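Talk notes – "Eating Through the Gap," spring growers' supper, Starnholm hall
(slow down, drink some water, you always rush the start)

**Hello and thank you**

Thank Adjoa Tsikata for the invitation, and for lending me her slides from last year when mine wouldn't open. Say how good it is to see so many of the same faces – and a few new ones near the back, come forward if you can't hear me!

I want to talk tonight about the hungry gap, those lean weeks when the winter vegetables have bolted and the new ones are hardly up. My grandmother simply called it "the thin time." She had 3 rows of kale and a great deal of patience, and I have inherited the kale.

**What to sow, and when**

Start with October, which feels like a silly place to begin a talk about spring, but bear with me. Broad beans and spring cabbage want to be in by then. Mine were late this year and you can tell.

Then purple sprouting broccoli. Ask who grows it. Wait for hands. It sits there for nearly 88 weeks, or so it feels, and then one mild morning there it is and you forgive it everything.
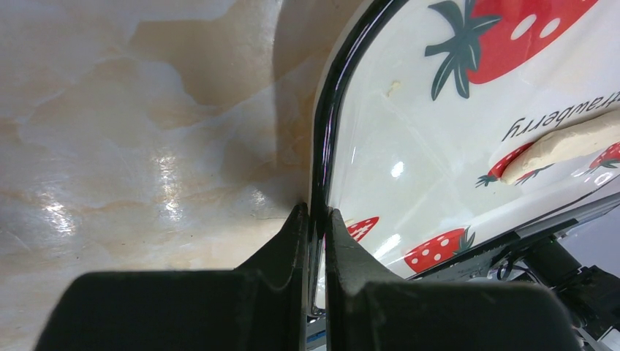
Chard is the one I'd give to a beginner. Cut it back hard in early spring, feed it, and leave it alone for a bit. Cecilia Kwofie has been picking from the same plants since last summer and brings bags of it to anyone who stands still long enough.

(If time is short, skip the sorrel story. If not, tell it, but leave out the part with the goat.)

**Making it stretch**

Talk about soup here. A pot of leeks and the last of the potatoes will feed more people than you think, and a handful of wild garlic at the end makes it taste like you planned it. Remind everyone to be certain of what they're picking – crush a leaf and smell it, but check the leaf shape as well, because after the first handful your fingers smell of garlic whatever you touch. 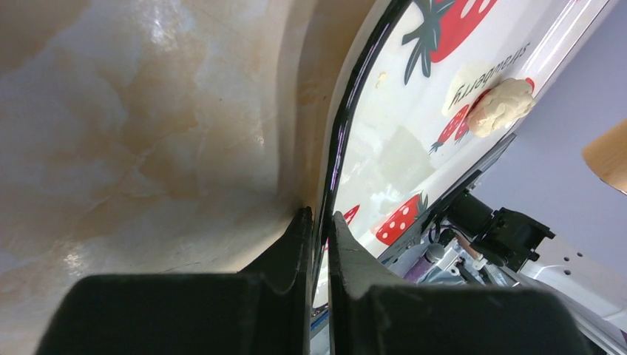

Dried beans, too. Soak them overnight, more than you need, and freeze what's left over in small bags. Abena Amissah makes a bean and chard stew with a good deal of ginger in it, and she has kindly said I may pass the recipe around. Copies are on the side table, 80 of them, so please take one for a neighbor.

**Questions**

Somebody will ask about slugs. Say beer traps, go out with a flashlight, and be kind to the frogs.

Mention the seed swap sheet before people get their coats. Rosângela Araújo has the pen.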